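Uren Coast: the Neder track pack for Mullix

Add-on for Mullix. Needs the base game. Download size 1106 MB.

I've been building tracks for Mullix since the base game had a working editor (and for a while before that, when it really didn't), and Uren Coast is the one I kept coming back to. It started as a remake of an old flat circuit I made for our Tuesday night races, and then I got carried away with the hills. It's now a pack of four tracks with its own sky, its own music and a boost layout I'm pretty proud of!

The main course is the long one. You start on the harbor straight, drop under the sea wall, and come up into a set of banked turns I call the Ladder. The old version had railings all the way around the Ladder. I took out most of them. If you go in on full boost without braking you will leave the track, and the rescue timer is not generous. My best lap with the Sutcliffe, the heavy car, is 122 seconds, and Murray Donnelly beat that on his second evening with it, so I've stopped posting my times.

The other three are shorter. Neder Loop is a tiny oval with one nasty chicane, good for eight players and a lot of shouting. Uren Night is the main course backwards with the lamps off after the second checkpoint — you get your headlights and the glow from the boost pads and that's it. Sea Wall is the one for time trials. It has a good lap in 52 seconds if you find the gap behind the lighthouse, and I'm not going to tell you which side it's on.
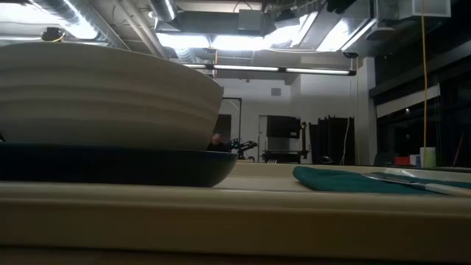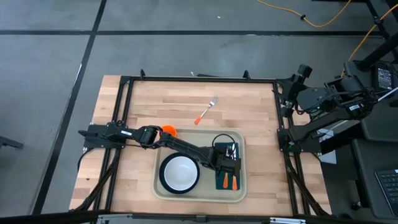 TRACK PACKS & ADD-ONS

What you get

4 tracks, all playable in both single race and cup mode
6 music tracks, two of them only in the night course
1217 hand-placed props, most of them on the main course
Ghost laps for every track, in slow, medium and rude
Split-screen for up to four, online for up to eight

I get asked a lot about the music, so a quick word on that. Angus Hapeta wrote all of it. I sent him a recording of me humming over the engine noise and he very kindly ignored it and did something better. The harbor theme speeds up on the last lap, but only if you're in the top three, which I love and which Murray says is unfair to everybody in fourth. You can switch it off under Sound, then Race Music.

Handling

The base game physics are untouched. I know some track makers like to turn up the grip so their corners work, and I've done it myself, but I wanted your saved car setups to carry straight over. The light cars are quick on Neder Loop and miserable on the Ladder, where the crosswind pushes them around. The Sutcliffe is the other way about. If you're new to Mullix, pick something in the middle and turn the braking line on for your first few laps. No shame in it, I left it on for half the testing.

One thing to watch: the boost pads on Uren Night face the same way as your car, but they're in different places from the daytime ones. Don't drive it from memory.

Installing

Close the game, drop the folder into Tracks, and start it again. The pack shows up under Cups with a little blue anchor. If it shows up with a gray anchor, your base game needs an update. Ghost laps from my old test version won't load, so move those out first or you'll get a warning each time you open the menu.

Coming up

I'm hoping to have a rain version of the main course out in October. The puddles work. The spray does not, or it works a bit too well and hides the whole road on older machines, so I'm still fiddling with it. It'll be a free update for anyone who already has the pack.

Bug reports go in the comments under the download. Please tell me the track and the car, and which checkpoint you'd just passed — it saves me driving laps at midnight looking for your missing bit of wall.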